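Minutes of the Building Safety and Access Group, October meeting
Nargate Community Hall, upstairs meeting room, 6:30 p.m.

Present: Hanna Jakubowski (chair), Yeshi Sisay, Aleksandra Wieczorek, Leokadia Krawczyk (minutes)
Apologies: Krystyna Domański, who sent a very kind note and her comments on item 3

1. Welcome and last minutes
Hanna welcomed everyone and thanked Yeshi for getting the heating going before we arrived, which made a great difference. The last minutes were agreed with one correction: the door that sticks is the side door by the kitchen and not the one by the stage. Leokadia apologized for the mix-up.

2. Emergency lighting
Aleksandra had gone through the quote from Sipos line by line, and we are all grateful to her, as it ran to a good many pages. They propose new battery units over the exits and along the back stairs, 8 in all, with a yearly test included for the first two years. There was a long and friendly discussion about whether the lamp over the coat room should be kept as it is. Yeshi felt it was still perfectly good. Hanna would like it to match the others, and on the whole the meeting came around to her view.
Agreed: accept the Sipos quote, with the coat room lamp added if the price allows. Aleksandra to call them.

3. Hearing loop in the main hall
We have had two more comments from members of the Zonari choir that the loop fades badly toward the back rows. Krystyna wrote that she sat in the last row at the spring concert with her own hearing aid switched over and caught perhaps half of the talk between songs. Tustis can send someone to measure the signal for $300, and that would come off the bill if we go ahead with the work. Leokadia asked whether the carpet would have to come up. We don't know yet, and it seemed best to ask before anybody gets attached to a plan.
Agreed: book the visit. Leokadia to put the carpet question to Tustis in writing.

4. Evacuation chair
The chair is now on its bracket at the top of the stairs. Yeshi offered to run another practice for anyone who missed the first one, and would be glad of somebody willing to be the passenger. Hanna said she would do it, provided we go slowly.
Agreed: practice to be held before the next meeting, at 5:45 p.m., so people can stay on.

5. Money
The balance of the safety fund stands at $603, with a further $100 promised by the choir toward the loop. Hanna will write and thank them.

6. Any other business
Aleksandra asked that the sign-in book be moved back to the front table, as it has wandered into the office again. Yeshi mentioned that the large-print exit plans have faded in the sun and offered to print new ones. Both were agreed with thanks.

The meeting closed at 8:10 p.m. Next meeting same room, same time, and Leokadia will bring the cake. 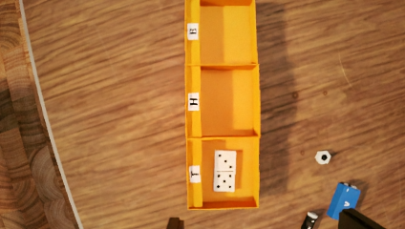
One small addition, passed on by Hanna after we closed: please send anything for the next agenda to Leokadia a week ahead, and let her know if you need the papers in large print.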